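Wrist camera alignment for CPU placement: last few millimetres keep drifting

4 min read

branel_bench

Hello all, long-time reader and first proper post. I'm working on a placement routine for processors, using old desktop machines as practice boards. The perception side runs in Branel and the arm is driven through the Retgate controller, with a small camera at the wrist looking down past the fingers.

The coarse approach is lovely. I find the four memory slots and the coin cell, match them to a stored template of the board, and get a pose that puts the chip over the socket every time. I was grinning the first time that worked! The trouble starts once the chip is close. It covers part of the socket in the camera view, the template match loses its best features, and the pose estimate begins to wander sideways. I've logged 430 approaches so far and the drift shows up in most of them, always in the final stretch.

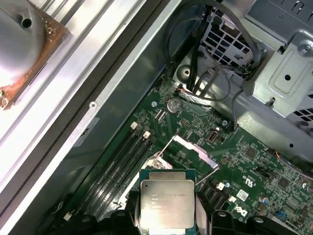
Chip held just above the open socket, with the load plate up on the right.

What I have tried: a tighter crop round the socket frame (worse), more exposure (the silver parts blow out and the edges jump about), and averaging the pose over 18 frames (smoother, but it smoothly goes to the wrong place). Should I be looking for a better detector, or is the whole idea of servoing on vision all the way down a mistake?

khuc_fan

Nice project! I did almost the same job last September and went round in circles on the detector for weeks, so let me save you some time. Stop updating the socket pose once the chip starts to cover it. Take your best estimate a bit higher up, where the whole socket frame is in view, lock it in the arm's base coordinates, and do the final descent on that plus force.

Two things made this work for me. The first was measuring the chip in the fingers separately. Your socket pose can be perfect and you will still miss if the chip has shifted or turned slightly in the grip. You already have the top edge of the heat spreader in view, so fit lines to its sides and feed that offset into the goal pose. Fit to the sides and ignore the printing on top, which comes and goes with the light.

The second was how I weighted the features. A load plate on a hinge is a terrible landmark, as it won't stop at the same angle on every machine, and its shadow moves with it. I masked out the plate, the lever, and anything shiny that sticks up, then gave most of the weight to flat things fixed to the board. Memory slots are brilliant for this, with long straight edges and plenty of contrast. Mask the fingers as well, if you haven't, or the matcher will happily decide they are part of the board.

For the descent I'd use a slow, compliant move with a low force limit. If contact comes early, back off straight up and look again. Please don't let it do a spiral search on a socket with pins in it. Ask me how I know :)

Once I'd split it up like that the code got shorter too, and I got to delete my horrible blending function. Great afternoon, that was.

gerkurska_dev

Check your camera calibration. Mine was out and it looked exactly like drift.

branel_bench

Thank you both, this is great! I re-ran the hand-eye calibration and it was a little off in rotation, so that was one piece. Locking the pose higher up has made a much bigger difference. The sideways wander has gone, and what's left looks like the grip offset, so the line fitting is next. I'll post the mask settings when they're tidy enough to share.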